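Yellow marks on a white painted tabletop, clean or repaint?

Reading time: 3 min

Ginevra Sorrentino

I have a Gimska table that I painted white two years ago. It sits by a window and I use it for sewing, bills and whatever else needs a flat place. The paint was an oil-based white from the hardware store. I don't have the can anymore.

Over the winter I had a stack of magazines and a cutting mat on one end. When I moved them in September, the part underneath was yellow and the part near the window was still white. There is a clear line where the mat was. I washed it with dish soap and then with Zavamell, which took off some old tea rings but did nothing for the yellow.

Is this dirt, or is the paint itself going bad? I would like to avoid stripping it. If I have to repaint, can I go over the old coat with a water-based paint? I only have one free day a week, usually Monday, so drying time matters too.

Sulik

The yellow is in the paint. Oil-based white yellows when it is kept in the dark, and the end by the window stayed white from the daylight. No cleaner will take it off, so you can stop scrubbing.

Before you repaint, leave the whole top uncovered near the window for two or three weeks. Some of the yellow often fades once light gets to it. I had a cupboard door that came back most of the way. It will yellow again if you cover it again.

If you do repaint, you don't need to strip it as long as the old coat is sound. Press a piece of tape down hard and pull it off. If paint comes up with the tape, that area has to be scraped and sanded back.

Otherwise do it in this order. Wash the top with a degreasing cleaner and rinse it twice with plain water. Let it dry overnight. Sand with 220 grit until the shine is gone everywhere, including the edges. Wipe off the dust with a damp cloth and let that dry. Then one coat of bonding primer, and two thin coats of a water-based enamel made for trim and cabinets. I used Sison satin on mine and it has held up. Regular wall paint stays soft and things stick to it.

For your schedule, wash one week, sand and prime the next, and put both finish coats on the week after, morning and evening. Read the recoat time on the can first – a cold room makes it longer.

tablelegs440

just put a tablecloth on it. or contact paper, I did mine in 5 minutes and it looks fine except one bubble

Marnie in the back room

Agree with Sulik on the cause. I would add a few things about the time after painting, which is where I ruined my first one.

Dry is different from cured. Water-based enamel can feel dry in a couple of hours and still be soft underneath for weeks. I put a lamp with rubber feet on mine after three days and it left four dents and a gray mark. Check the can for the full cure time and keep heavy things off until then. Don't wrap it in plastic.

I would also use a foam roller with short strokes and skip the brush except on the edges. Pour a little paint into a tray and close the can. Don't go back over a spot that has started to set, even if you see a flaw in it. You can sand the flaw lightly before the next coat.

Once it has cured, lift the cutting mat off when you are done for the day and store it standing up. 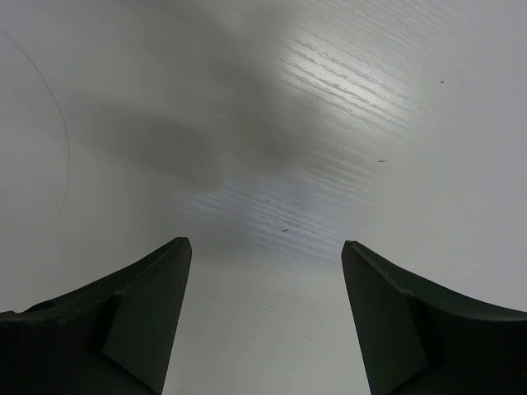
Magazines should come off too. Colored ink can transfer to fresh paint, and on white it is hard to get out.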